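Ticket 1000-110
Subject: Fitted sheet will not stay on guest room bed
Opened by: Sowmya Arumugam
Assigned to: Ayman Ghanem, Altuser housekeeping desk
Status: Open

Sowmya: The sheet in room 20 comes off the corners at the foot end. I have put it back on twice. The mattress is the new Sikano one, the sheet is from the old set.

Ayman: Does it come off at the head end too?

Sowmya: No, only at the foot. The left corner goes first.

Ayman: The Sikano is deeper than the one it replaced, so the old fitted sheets are too shallow. Please try a large flat sheet from the linen closet – top shelf, marked 200. Leave the same overhang on both sides and tuck the foot before the sides.

Sowmya: Tried it. The foot holds, but the right side had too much overhang and the left had hardly any. Will strip it and start over.

Nandini Iyer: Same thing in the room next door. Please add it to this ticket.
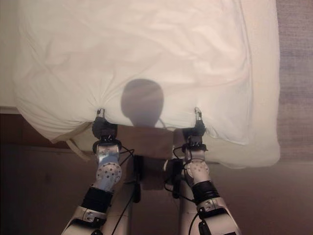 Altuser, Upper Floor – 4th November

White sheet on the bed, still bunched and creased, with the right side hanging over the edge. Needs to be pulled flat before any tucking. Ayman to order deeper fitted sheets for both rooms. Ticket stays open until they arrive.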